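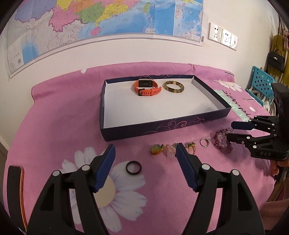
Home | Projects | Reports | Workshop Hours | Contact

Poltport Shared Workshop: small-object gripper build
Progress report to the Lemo fund, period ending March

1. Status

The build is in its second stage. Both hand-held units are assembled and have been used away from the bench, in a bedroom, on jewellery and other small items. Stage one (bench work on printed blocks) closed in January.

2. Mechanical

The two-finger linkage is unchanged from the last report. Each finger runs on four pivots with white caps. The inner tips carry blue ribbed pads, which replace the flat pads of stage one. The flat pads let rings turn in the grip. The ribbed pads hold a ring across its width but tend to pick up bedding along with it when the approach is too low. A thinner tip is being drawn up.

Play at the outer pivots was measured after 448 grasps and was within the limit we set. One linkage arm cracked at the screw hole and was reprinted with thicker walls.

3. Recording

2897 grasps have been logged, of which 49 were discarded for missing timestamps. The fault was traced to a loose connector and has been fixed.

The current item set includes a thin black ring, rings with stones, carved pendants, a beaded bracelet, a bangle and a watch. Thin rings lying flat on soft cloth remain the hardest case. Items inside an open box are easier to reach from above, though the lid restricts the second unit when both are in use.

4. Spending

The Grokar order (bearings, screws, pad material) has been paid in full. The McIntyre quote for a small motor driver is held over until the tip design is settled. No change to the total is requested.

5. Next period

- Print and fit the thinner tips, both units.
- Repeat the thin ring grasps on the same bedding.
- Begin the motor-driven version, bench only.

The motor-driven version is expected to take up to 7 weeks from delivery of the driver. Drawings for the reprinted arm are in the workshop folder under linkage, revision C.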